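Teaching by Demonstration, Part 3: The Shelf Task

Course handout, prepared by Hanyu Shao
Clilledham, spring group

Please read these notes before you come to the practice hour. We will not repeat the basic safety rules from Part 1, but you are expected to know them. In this part we teach the arms to work with glass bottles and a small shelf, and we do it by remote control. 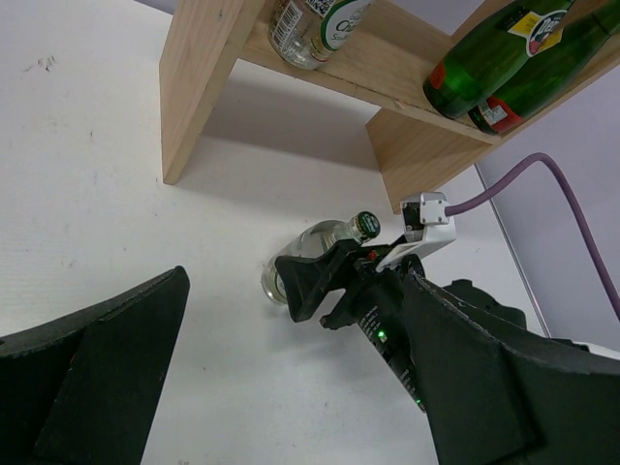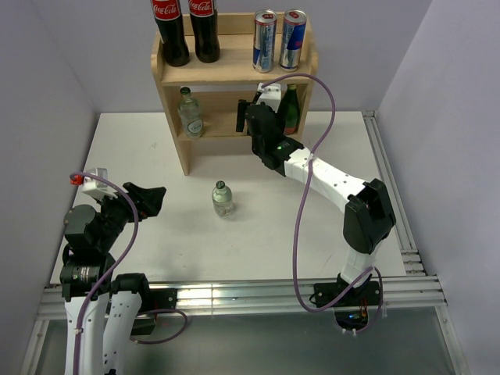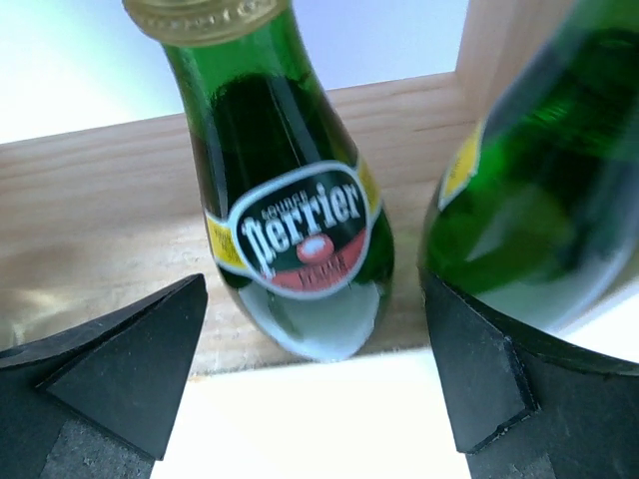 The quality of a demonstration is decided mostly before the fingers close. Many students think only about the moment of the grasp, and they bring the gripper quickly to the object and then correct it many times. All these small corrections are recorded also, and the policy will learn them together with the good part. So I ask you to plan the approach first, from the place where you want to hold the bottle back to the place where the arm is resting. With a bottle that lies on its side on the table, like the clear one with the green screw cap, the fingers must come to the body from a different angle than they do for a standing bottle. Two green Perrier bottles close to each other are a harder case, because a finger needs to enter a narrow space beside the neighbor. Go slowly there, and keep the speed even.

1. Choosing the arm

There are two arms on the front rail and one shelf between them. For each episode decide which arm will do the grasp and say it aloud to your partner. Use the arm which can reach the object without crossing the middle of the table. If both can reach it, use the right one, so that our data stay consistent. The other arm stays back — it should not hide the object from the fixed camera.

Please look at the lower shelf with special care. The upper board leaves little room for the wrist, and when the arm reaches in there, the gripper can cover the bottle in the fixed view. In this situation you should trust the wrist view more.

2. Recording an episode

Start the Duren recorder only when both arms are at rest. Wait one full second, then move. After the bottle is released, open the fingers completely, go straight back, and wait again before you stop the recording.

Each pair records 20 episodes per object position. One episode should not be longer than 50 seconds. If you pass this limit, finish the movement safely, mark the episode as "long" and do it again. Do not delete it by yourself, I want to see it.

Change the start position of the bottle a little after every episode. A few centimeters is enough. When the bottle stands always in the same spot, the arm learns the spot and not the bottle, and we had exactly this problem in February. The group from that time had 765 episodes, very clean to look at, and the trained policy closed its fingers on air when I moved the bottle by the width of a hand.

3. What is a bad demonstration

A slip of the bottle is not automatically bad. If you recover calmly, keep the episode and write "recovery" in the notes field. We need such cases, but please do not produce them on purpose.

Mark as bad:
a pause longer than 3 seconds in the middle of a movement
touching the shelf with the wrist or the elbow
pushing a neighbor bottle out of its place
changing the arm after the approach has begun

For glass I prefer that you close the fingers until the bottle does not turn any more, and then stop. More force does not help. The foam pads give enough friction, and when they are worn we exchange them, so tell me if you see one coming loose.

4. By hand or by remote control?

Last time with the Fuchs arm you guided the joints directly with your hands. You could feel the contact, and this is a big advantage. But your own hands and sleeves were visible in the camera views, and the robot will not see them later when it works alone. With the leader arms you stand outside of the view. You lose the feeling of contact and must judge it by eye, so the first ten minutes are usually uncomfortable.

Homework: replay two of your episodes in Canent at half speed, one good and one bad. Write down the time of first contact in both, and one paragraph on what you would do differently. Bring it on paper.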